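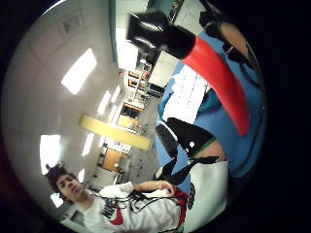
Camiseta blanca y un manojo de cables negros en la mano.

Wusent, de Trí Ninh. Edición en tapa dura, Cliromix.

Después de tantos correos preguntando por ella, ya tenemos en la tienda la edición en tapa dura de Wusent, la crónica en la que Trí Ninh sigue los pasos de un cartógrafo desaparecido en el valle de Arai. Quienes la leísteis en rústica (¡y nos consta que sois unos cuantos!) encontraréis el texto revisado de principio a fin, con un epílogo nuevo y 70 notas que en su día se quedaron fuera por falta de espacio y que al autor le dolía mucho haber perdido. La tirada es de 3770 ejemplares, cosidos con hilo y con cinta de lectura.
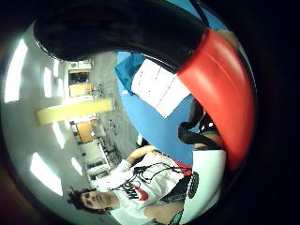

Las guardas nos han dado más trabajo que ninguna otra parte del libro, y estamos contentísimos con el resultado. Trí quería que recordasen al cuaderno del cartógrafo, así que van en papel blanco con un trazado gris muy tenue, en la línea de esas rayitas finas de la hoja que se ve torcida sobre el azul, y no estorban nada si os gusta anotar a lápiz. El mapa desplegable, obra del taller Huno, va aparte, en un bolsillo al final.

Referencia: 1213. Envíos desde el 15/01/2026. Si lo queréis dedicado, escribidlo en las observaciones del pedido, con el nombre bien clarito.

© Cliromix · Contacto · Volver arriba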